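2023年7月9日　Cistbridge 工坊　染缸那本

先记缸，不然又写着写着忘了。

大缸今天早上打开的时候脸色不太好。表面的沫子是有的，但是散，发灰蓝，拿勺子一撇就没了，不像前阵子那样聚成一团紫里透铜的花。铜膜也薄，吹口气就裂，裂开以后半天合不上。我舀了一玻璃杯对着窗户看，底下的液体偏绿，而且是那种发浑的蓝绿，离我想要的黄绿、茶绿还差着一截。闻着倒是没问题，没有酸臭，就是石灰和糖浆混在一起的那股味道，有点像放凉了的红薯汤。

室温 23 度，缸里的温度我偷懒没量，手伸进去觉得凉，凉就是太凉了，不用量。果糖缸怕凉，这个我在本子前面写过不知道多少遍，每次还是舍不得开加热带。写在这儿，下次翻到请自觉：手摸着凉，先升温，别急着加料！

顺序也再抄一遍，省得来回翻：

先升温，慢慢升到手放进去觉得舒服、像洗澡水那样。
再看酸碱，试纸到不了十一就补石灰。
石灰搅进去以后等沉淀，等不及的话去喝杯茶。
还是绿的发蓝，才加果糖。
蓝靛最后才考虑，颜色浅不等于蓝靛少，十次里有八次是还原没跟上。

我以前就是反着来的，颜色一浅就往里加蓝靛，加得缸底厚厚一层泥，钱花了，布还是浅。那一缸最后养成了一锅蓝色的水泥，倒都倒不动，现在想起来还心疼。

今天照着顺序走，升温以后过了一个茶歇的工夫，膜就厚起来了，中间开始有小花。补了一点石灰，试纸颜色回来了。又等了一会儿，杯子里的水从蓝绿变成黄绿，清，能看见杯子后面的手指头。果糖只加了 6 克，化在热水里倒进去的，沿着缸壁慢慢倒，别冲，冲起来全是气泡，气泡就是氧气，等于自己跟自己过不去。

搅缸的手法也说两句，因为上次轮到别人搅的时候，我回来发现表面一层泡。棍子贴着缸壁转，转成一个漩涡，漩涡起来以后在中间轻轻反着带一下，让花聚到中央，棍子从边上抽出来，别从中间提。提的时候要是听见“咕咚”一声，就说明带气进去了。搅完盖盖子，至少让它沉到下午。石灰没沉下去就染，布上会有一片一片发白的云，洗得掉一部分，另外一部分会让人怀疑人生。

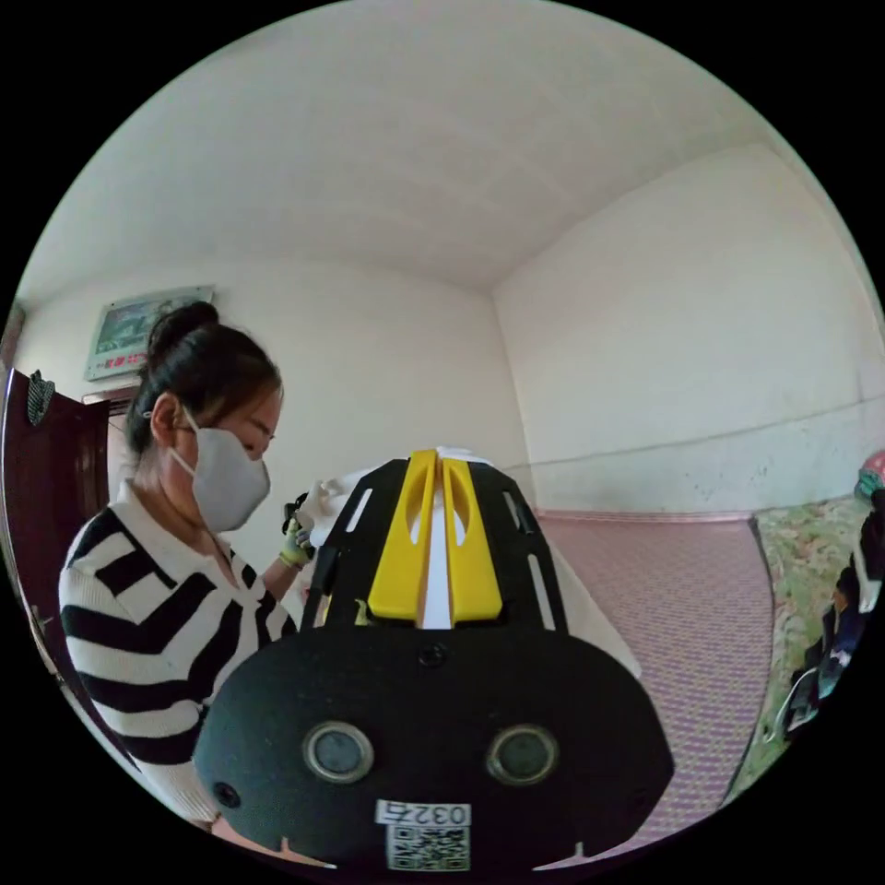 分类：前处理／白坯与旧衣

接着写白布。缸是一回事，布没弄干净，缸再好也白搭，这个道理我是花了一整个冬天才信的。去年 12 月那批围巾，缸养得漂漂亮亮，拿出来全是花的，干了以后更花，我一口咬定是缸的问题，把缸折腾了好久。后来剪了一小块没染过的白坯，滴了一滴水上去，水珠圆圆地立在上面，像荷叶一样。蜡和浆都还在呢，蓝靛能进去才怪。

从那以后滴水这一步我就不省了。退完浆晾干，随便挑几个地方滴，水一碰到就化开、马上吃进去，才算过。有一个地方立着，整块重来。边角尤其要滴，布边织得紧，浆最顽固。

手头的白布分三堆，记一下各自的脾气：

Plirnent 的平纹棉，批号 323。说是可以直接染的，我不信，滴水果然立着。用纯碱加一点中性皂，煮，水开了以后转小火。第一锅水出来是茶色的，浓得像隔夜的乌龙，看着挺吓人的，又挺解气的。第二锅淡了，第三锅几乎没颜色，这才滴水通过。缩得厉害，横向还好，竖着缩了不少，裁片一定要在煮完以后裁！大写加粗，可惜本子上没法加粗，我画了两道线。

旧床单剪下来的棉布。这种反而最省心，洗了那么多年，浆早没了，软，吃色快，上手就是均匀的。问题在于磨薄的地方会比旁边深，尤其是中间人躺的那一块，染出来隐约有一个更蓝的影子。有人喜欢，有人觉得瘆得慌。我属于喜欢的。要是不想要，裁的时候绕开，或者干脆拿来试缸。

旧白衬衣和罩衫。最麻烦。领口和腋下的黄，有的是汗，有的是以前的止汗剂，里面有铝，铝这东西跟别的染料很亲，跟蓝靛倒是不怎么来往，但它留下的那层硬壳会挡色，染出来就是一块浅的。先泡过碳酸钠，温的，泡一夜，再用软刷子刷，刷完泡柠檬酸，再冲。注意别把两样一起倒，互相抵消，白忙。缝线要看清楚，现在的衣服十有八九是涤纶线，布蓝了，线还是白的，一圈一圈像粉笔画上去的。扣子也看一眼，贝壳的怕酸，泡柠檬酸之前拆下来，我因为懒得拆，毁过一排，表面全毛了，摸起来像砂纸。

还有拆标签。标签多半也是涤纶，染完白花花一块杵在领子后面，其实拆起来很快，拆线器从侧面挑，别从正面往里扎。扎破了要补，补的时间够拆好几件的。

说到补。旧衣服进缸之前一定要先补，补完再染，补丁和底布一起变蓝，深浅稍微差一点，好看得很。反过来先染再补，线头从蓝布里穿进穿出，手上全是蓝，白线也脏了。补的线用棉线，用缝被子的那种粗棉线，先过一遍碱水。打结留在里面，结的尾巴留长一点，煮的时候会缩。

破洞我现在的做法是底下垫一块，垫布比洞大出一圈，四周用平针固定住，再在洞口的毛边上来回走几趟。针脚别拉太紧，一拉紧整块就鼓起来，像贴了一块膏药。布纹要对，垫布的经线跟着衣服的经线走，不对的话洗两次就歪了。肩膀和手肘例外，那两个地方我会故意斜着垫，有一点弹，穿起来不扯。

手套的事也在这里提一句。煮布、刷碱的时候戴长的橡胶手套，套口往外翻一道，水往下流的时候不会灌进去。缝补和整理的时候戴薄的，手上的油和护手霜沾到白布上，当时看不出来，一进缸就显形，清清楚楚几个指印，比警察取的还清楚。涂护手霜等收工再涂，拜托拜托。

石灰那边不管谁开袋子都要戴口罩和护目镜，倒的时候贴着水面倒，别从高处撒。粉飞起来呛嗓子，落在湿的皮肤上会灼。袋子用完夹好，潮了会结块，还会慢慢跟空气反应，到后来加进去一大勺试纸一点不动，我还以为试纸坏了。

下午染的

布提前泡水，泡透，拧到不滴。干的布直接下去会带一肚子空气，出来一块一块的。下缸的时候从边上滑进去，手在水下面把布打开，慢慢翻，别露出水面，别碰底。底下的泥千万别碰，我在缸里吊了一个网兜，布在网兜上面活动，总算不会摸到底了。

第一下，浸到心里默数完一首歌（我用的是小时候的课间操音乐，别笑），拿出来的时候贴着水面拧，水顺着手流回去，不要溅。刚出来是亮亮的黄绿，一遇到空气就从边上开始转，先是孔雀绿，再是青，然后蓝就上来了。看了这么多年还是每次都看，手里的活全停下来，呆呆站着看它变色，效率非常低下。

转色要转透，两面都要，褶子里也要翻开。褶子里面还是绿的就进第二下，那一块就永远浅一截。挂在竹竿上，中间换一次挂的位置，竿子压着的那一道才不会留印。

深浅我是靠次数控制的，不靠时间。短浸、多次、每次转透，颜色是一层一层叠上去的，牢，也匀。一次泡很久的那种，看着深，一洗掉一半，穿在身上脖子都是蓝的。今天的安排：

餐巾，给 Climorow 那边的，两下，要的是浅葱。
试布条，每一下剪一截下来留着，别到色卡上。
旧床单布，下到缸不出力为止。
补过的罩衫，先下三下看看，太浅明天继续。

Climorow 的餐巾要求每一块颜色一样，这种要求放在植物染上总是让人头大。我的办法是全部一起泡水、一起下缸，缸里挤一点也比分批强，分批的话后面的一定比前面浅。下去以后不停地换上下位置，像翻煎饼一样。第一下转色完摆开比了比，有两块偏浅，做了记号，第二下让它们先进、最后出。晾着看是齐的，干了还要再看，湿的时候什么都好看，这个当不上当年年当！

收缸之前膜又薄了，花也散了，说明它累了。别再下布，搅一次，补一点石灰，盖上，明天再说。缸和人一样，下午后半段就别指望了。 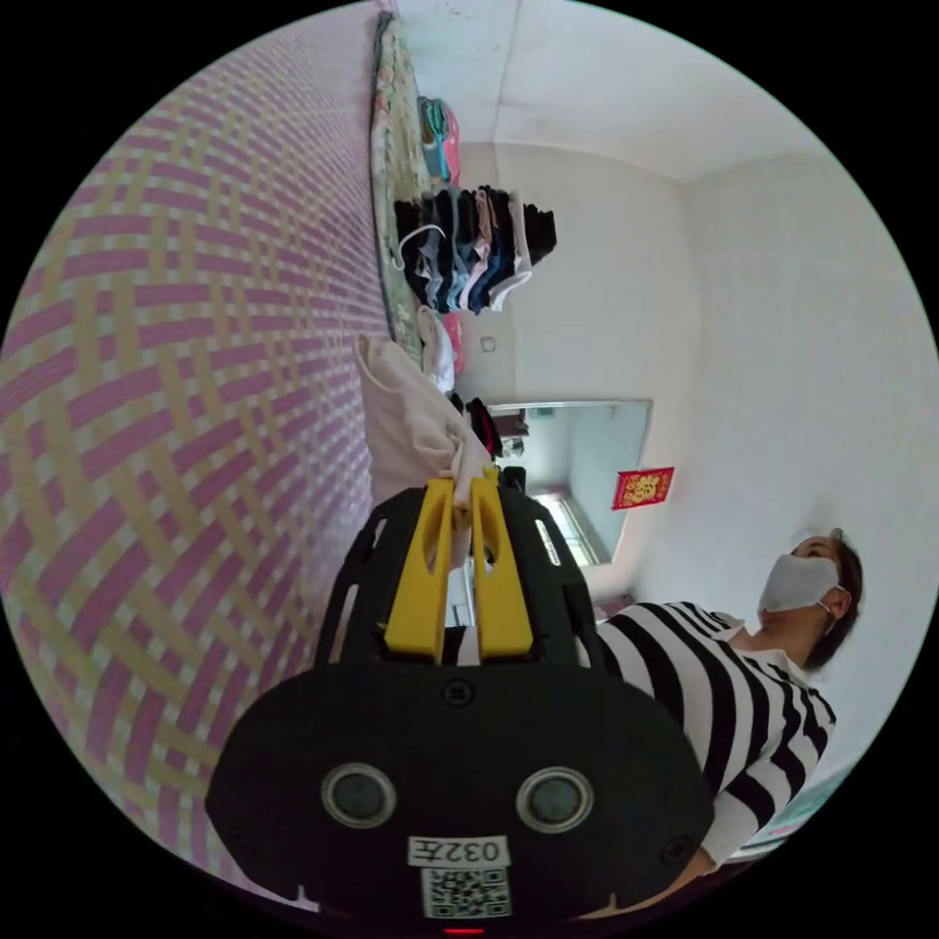

第 23 期　第 6 页

后处理和杂事

洗。转完色以后先清水，冲到水不蓝，再过一道白醋水。醋水是中和石灰的，不过的话布会发硬、发灰，放在柜子里慢慢变脆，还会有一层白霜。过醋的时候布会一下子亮起来，蓝里那层灰雾没了，也是一个让人愿意干活的瞬间。泡一会儿就够，泡久了没有意思。然后清水，再是中性皂煮一小会儿，把浮色煮下来。浮色这个东西你今天不煮下来，它明天就跑到别人的白裤子上去。

晾在阴的地方。太阳直晒的话，湿的蓝靛布褪得很不讲道理，朝阳那一面浅，背面深。去年我就把一条长的晾在窗口，正对着太阳，收下来以后像晒过的窗帘。

摩擦牢度今天顺手试了一下，白棉布裹在手指上，在干的试布条上来回擦。两下的那条几乎没有，床单布那条有一点点蓝。湿擦明显多一些，这个蓝靛免不了，写标签的时候老老实实写清楚：首次单独洗，别和浅色的放一起，会慢慢变浅，变浅也好看。

关于蓝靛粉换牌子

之前一直用散装的，这个月换成了 Halliday 的，记一下差别。粉细，调浆的时候好调，以前那种要跟它较劲很久，总有小疙瘩浮在上面。我调浆的办法没变：粉放在小瓶子里，加几颗玻璃弹珠，加温水，盖紧，摇。摇到手酸，换另一只手，再摇到手酸。倒出来过一遍纱布，纱布上没有颗粒才算好。颜色方面 Halliday 的偏红一点，叠到深的时候有点紫，我个人是喜欢的，但跟春天那批放在一起就能看出来不是一家的。所以还没交完的老单子继续用老粉，别混。混了以后补货补不出来，到时候又是我去解释。

价钱贵一点。贵的部分我觉得从少摇的那些时间里赚回来了，胳膊同意，账本还没问。

缝绞试样

趁着缸还有力气的时候塞了几块缝绞的小样进去，现在拆了一半，简单写写。

平针缝的直线，线抽紧以后打结，拆开是一排细细的小白点，像雨。针脚越匀越像雨，不匀的地方像漏雨。线一定要双股，单股抽到一半断掉，前面缝的全白费，我这次又断了一根，断的时候那个声音，啪，心都凉了。

对折以后沿着折边缝的，拆开是两排对称的小齿，中间一道白线。离折边近一点，白线就细，近到一粒米那么宽最好看。再近就缝豁了。

卷针缝的，绕着折边走，拆开是斜的，一节一节像竹子。我最喜欢这个，但是极费线，抽紧也最费劲，手指头上勒出印子来。戴指套会好一些，可是戴了指套又捏不准针，两难，还在想办法。

画线用的水消笔要小心。有一支过了碱以后颜色反而定住了，洗不掉，变成浅褐色的一道。以后画线之前先在布角上画一下，过一遍碱水再说。老办法的露草汁的那种蓝笔没这个毛病，就是贵，而且容易在手汗里化掉，画完了还没缝就没了。

拆线急不得。干了再拆，湿的时候线陷在布里，剪刀一下去容易剪到布。从结的地方挑起来，剪断，两手往两边轻轻一拉，线自己就崩出来。我又是湿着拆的，又剪到一个小口，在卷针那块的角上，活该。补一针算了，反正是样子。

浸泡的次数对绞的影响也看出来了。次数少，白的地方干净，边界硬。次数多，蓝会从针眼慢慢渗进去，白变成浅蓝，边界毛毛的。餐巾那种浅葱不适合做绞，对比太弱，远看像没洗干净。要做就做深的。

水

这个要单独写。Cistbridge 的水硬，壶里一层白的大家都看见了。石灰缸不怎么在乎，反正本来就是石灰，可是皂煮那一步很在乎，皂和硬水碰到一起成皂垢，灰灰的一层糊在布上，手摸着发黏。我一直以为是没冲干净，一遍一遍冲，越冲越黏，因为冲的也是硬水嘛！现在皂煮的水里先放一点柠檬酸钠，好多了。或者下雨的时候接雨水，屋檐下面那个桶，过滤一下，煮出来的布手感明显不一样，软。就是桶里有时候有虫子，捞一捞。

废水还是老样子，缸里的泥不往下水道里倒，沉淀以后上面的清水中和了再倒，泥晒干收着，做颜料或者掺在纸浆里。做纸的那几位要的话来拿，桶在架子底下，盖子上写着“泥”。上次有人问是什么泥，蓝色的，还能是什么泥。

色卡

今天的试布条全部别上去了，背面写了下数和粉的牌子。以前我只写颜色，什么“浅葱”“有点像浅葱”“比浅葱再葱一点”，过了半年自己都看不懂。现在的写法是：布种，批号，下数，粉，缸的状态。缸的状态写好、中、累三个字就够，别写作文。布条一半拿黑纸包着，一半露在外面贴在窗上，看晒褪的情况，到秋天再揭。

上次揭下来的那批结果还不错，次数多的几乎没有变化，次数少的浅了一点，往灰里走。有一条一次泡很久的，褪得最快，黑纸包着的那半和露在外面的那半像两块布。以后谁再跟我说泡久一点不就行了，我就给他看这条。

还没做的

大缸明早先摸温度，凉就开加热带。
罩衫转透以后再看要不要加。
Plirnent 的棉剩下的一起煮了，趁着灶空。
贝壳扣子那件，扣子放在小玻璃罐里，罐子上要写是哪件的，别又凑成一罐谜。
竹竿擦一遍，有一根上面有蓝印子，会蹭到白的。
订石灰，要小袋的，大袋用到后面全潮了。
问 Climorow 餐巾边是他们自己锁还是我们锁，锁的话线要一起染。
加热带的插头有点松，换。

补一条，晚上又去看了一眼缸。膜回来了，中间一小朵花，铜色的。我没搅，盖上盖子就走了，灯关了，餐巾还挂着，明天收。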